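In praise of steaming at the table

October 11, 2018

I have a strong opinion about steamed buns, and I will share it with anyone who stands still long enough. They should be cooked in the room where you mean to eat them, on the table, within arm's reach of your chair. A small electric steamer is the best thing you can plug in on a cold October afternoon!

My friend Amparo Moya thinks I'm mad. She grew up with a proper kitchen and believes that steam belongs under an extractor fan, full stop. But she lives in one of those big old houses out at Clillmont, and I live in a flat where the kitchen is a corridor with a sink in it. If I cook in there, I cook alone, with my back to everyone. Put the steamer on the table and suddenly the cooking is part of the visit.

You need very little for it. A plain table with a wall behind it and a socket you can reach without stretching a lead across anybody's knees will do. I like a white table for this, the plainer the better, and I clear it first, post and keys and all (a shelf above is a blessing, laptops can live up there).

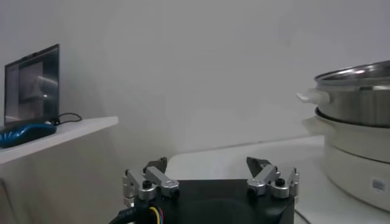 Then there is the business of the buns themselves. Kieran Hennessy, who taught me to make them when we shared a house in Tierney, used to fill the tray until they were all squashed together, and they came out with torn sides every single time. I give mine room. Two or three to a batch looks mean, I know, but a bun with space around it swells up into a lovely smooth dome, and anyway the next lot is never far behind. People eat more slowly when the food comes in small batches, and they talk more too.

I'm just as keen on the plate. Have it right beside the pot, so that a bun only has to travel a few inches, and put the lid down somewhere flat where you won't catch it with your elbow. There will be drips. Let there be drips! A folded sheet of kitchen paper deals with most of them and a sleeve deals with the rest.
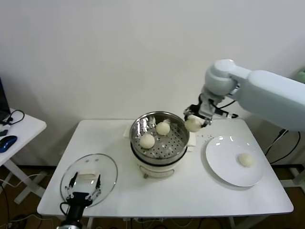 Amparo's other complaint is that it's a gadget, one more thing to store, and I do see her point, having given away a waffle iron, a yoghurt maker and something for boiling eggs. The steamer has stayed. It does fish, it does broccoli, it brings yesterday's rice back to life, and mine has a single knob, so my mother can work it without ringing me up.

She came over last week, Amparo I mean, and ate four buns with her coat still on. She maintains that they would have been better done in a kitchen. I've invited her again for the pork ones.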